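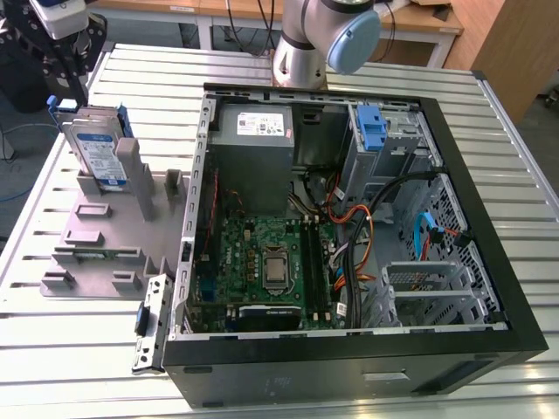

Do I need to take the whole case apart to change the drive or the memory?
One side panel is enough. Lay the tower down with the open side up, and the drive cage, the memory slots and the power supply cables can all be reached without moving anything else.

Nida Desktop Parts List
README, revision 5
Maintained by Shafiq Selvanayagam

What this is

A parts list and a set of working notes for used desktop towers that are opened, checked and put back together on a workbench. It covers memory, hard drives, graphics cards, power supplies and the cables between them. It does not cover laptops, monitors or all-in-one machines.

The list has 2000 entries. Each entry is one part. A tower with two sticks of memory, one drive and one power supply makes four entries, all sharing the same tower number.

Files

parts.csv - the main list
towers.csv - one line per tower, with the case type and the date it was opened
cables.csv - cable types, connectors and where each one goes
notes.txt - free text, not always tidy

Columns in parts.csv

tower_id: matches towers.csv
part_type: memory, drive, gpu, psu, board, cpu, other
maker: as printed on the label, blank if there is no label
label_text: copied by hand, so expect typing mistakes
condition: good, marked, damaged, unknown
kept: y or n
comment: anything else

"Marked" means scratches or marker pen on the part. It says nothing about whether the part works. Test results are in the comment column for now. They will get a column of their own in the next revision.

Order of work

Unplug the power cord and hold the power button down for 5 seconds. Touch bare metal on the case before touching the board.

Remove the side panel and lay the tower flat. Keep the panel screws in the lid of the parts box. They are not always the same thread as the drive screws, and mixing them has cost us one case already.

Unplug data cables by the connector. Some SATA plugs have a metal clip that has to be pressed first. Older ones have no clip and come loose easily, so check them again before closing the case.

If the hard drive sits in a plastic caddy, log the caddy and the drive as one entry and write "caddy" in the comment. If the caddy is missing, write "no caddy". Please don't leave it blank.

Memory comes out by opening the latches at the ends of the slot. Hold the stick by its short edges. Write down which slot it came from, counting from the CPU outward.

The graphics card has a screw at the rear bracket and usually a small catch at the end of the slot. Release both before pulling. On the Danko cases the catch is hidden under the card and a plastic ruler helps.

Leave the CPU in its socket unless the board is being scrapped.

Putting it back

Memory first, then the graphics card, then the drive, then the data and power cables. Route the power supply bundle away from any fan. The Sitano cases have very little room between the drive cage and the front, so connect the drive before sliding it all the way in.

Known problems

In 70 entries the maker is blank although the part does have a label. These came from the first batch, which was typed up in a hurry in November.

Power supply wattage was read from the label and never measured.

Tower numbers with the prefix OR come from the Orkodus lot. Several of those towers had already been opened before we got them, so missing parts are not a sign of a logging mistake.

Cable colors are in cables.csv, but don't use them to work out what a cable does. Data cables in particular come in any color.

Changes

Revision 5, May 1, 2026: caddy rule added, cables.csv split off from parts.csv, spelling of maker names made the same throughout.
Revision 4: scrapped boards moved to notes.txt.

Corrections

Send the tower number and the line you want changed to Shafiq. A photo of the label is useful if the change is to maker or label_text.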